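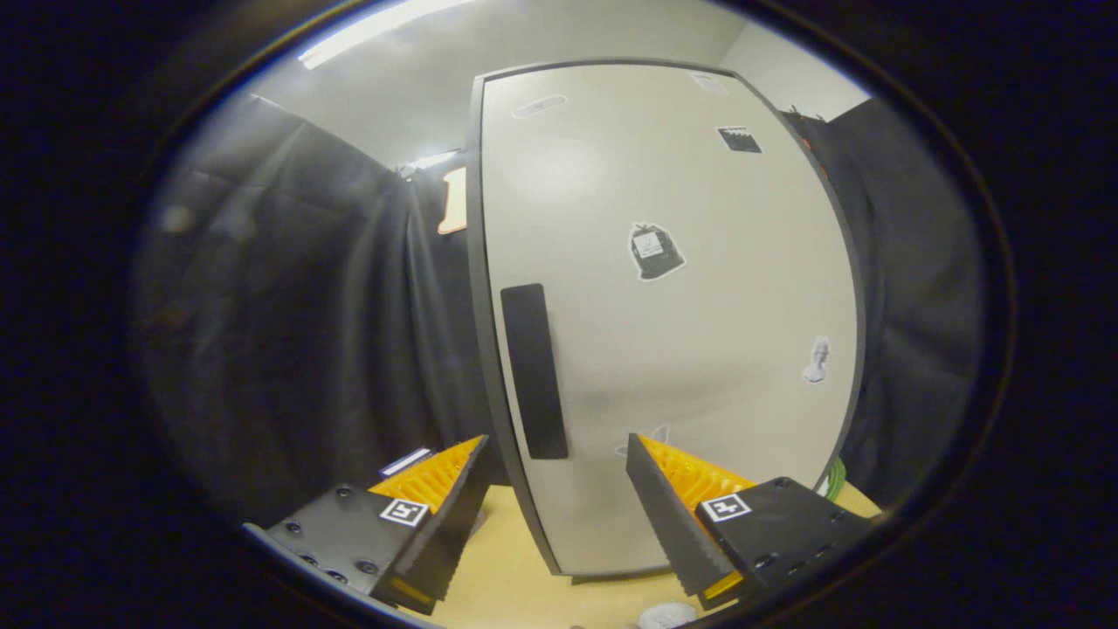
Labels on the outside of a cabinet are a small subject, but in a shared building they cause more trouble than locks or keys. I learned this when our club in Illau moved its things to a new room and every cupboard got a label in a different style. One door can collect a surprising number of stickers. On the pale cabinet door with the long black handle there are six stickers and marks, and the oval one near the top left is so faint that it is only a grey ring. If you want people to find things and put them back, it is better to clean off the old labels first and then make new ones by one simple system.

What you need

A hair dryer, a plastic scraper (an old bank card is also good), a soft cloth, washing-up liquid, a little white vinegar, paper labels and clear tape. For the numbers I use a thick black pen.

Step 1. Write down what the old labels say

Before you remove anything, copy all the texts in a notebook. Some labels are still needed, for example a warning about weight or the number from an inventory list. In Illau we had a small label with only 217 on it, and we threw it away. In November the insurance asked for it.

Step 2. Warm the sticker

Hold the dryer a hand's width from the door and move it slowly for half a minute. The glue becomes soft. Do not stay on one place, as painted doors can turn yellow.

Step 3. Lift from a corner

Push the card under one corner, almost flat, and pull the sticker back over itself. If it tears, warm it again. Never use a metal knife, also not "only for the last piece".

Step 4. Remove the glue

Put a cloth with warm water and washing-up liquid on the place for five minutes, then rub in circles. For old glue use vinegar, but try it first on the inside of the door. Wipe with clean water and let it dry until the next day. New labels do not hold well on a damp door.

Step 5. Choose the place for the new label

Put every label at the same height, beside the handle. People look where their hand goes. A label at the top is not seen by children, and one at the bottom is not seen by anybody who carries a box.

Step 6. Write the label

Use a number and one or two words: "132 Paper", "300 Cables". The first figure is the room and the other two are the shelf. Long lists belong inside the door – there you can change them without making the outside ugly.

Step 7. Keep one list

Hang a list of all numbers near the entrance. The club in Wunport, which took over our system, keeps theirs in a plastic sleeve and prints a new one only when a cupboard changes its content.

If a light ring stays after cleaning, leave it. The paint around it has become darker with the years, and more rubbing will only make the place shiny.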